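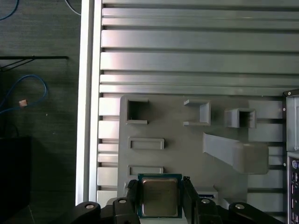

January 2020

Processor day on the Floscombe machines. Korkor had already screwed the tray down to the slotted table when I got in, so the morning went to checking heights against the drawing. The tray is the second print. The first one had the square pocket too shallow and the chip rocked when you touched a corner. This one holds it flat. I still don't like the ramp on the right side and have written to Natália about it.

Paperwork before lunch. Antwi sent the wrong invoice again, 1,417 for an order we had agreed at 1,000. Sent it back with the order number in the subject line and a copy to Ebenezer. No reply by the time I left.

Read the socket notes twice in the afternoon. Order of work, for my own reference: lever out sideways and up, plate open, check the pin field under the lamp, match the corner mark, lower the chip straight, let go, plate down, lever down last. The lever takes more force than feels right. Yayra says she flinches every time and she has been building desktops for 9 years.
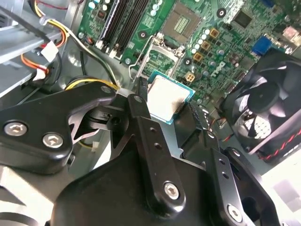

Paste is the part I keep changing my mind about. Tiritz wants a single dot in the middle, Skangate's sheet says a thin spread to the edges, and both claim lower temperatures. Either way it has to go on a clean surface, and there is a smudge on the metal lid of this processor, a faint one. Wipe with alcohol and a lint-free cloth before the cooler goes anywhere near it — and wipe the cooler base too. I have put that on the sheet as its own line, after the lever step. The little four-pin power connector below the socket also needs a line. It is easy to leave until the cooler is on, and then there is no room for fingers.

Still to do: order cloths (80 to a box, one box is plenty), ask Akua whether the spare board from August was ever tested, find the short screwdriver. It was in the left drawer and now it isn't. Korkor thinks I took it home. Checked my bag and both coat pockets, no screwdriver.

Left at dusk. Knee bad on the stairs again.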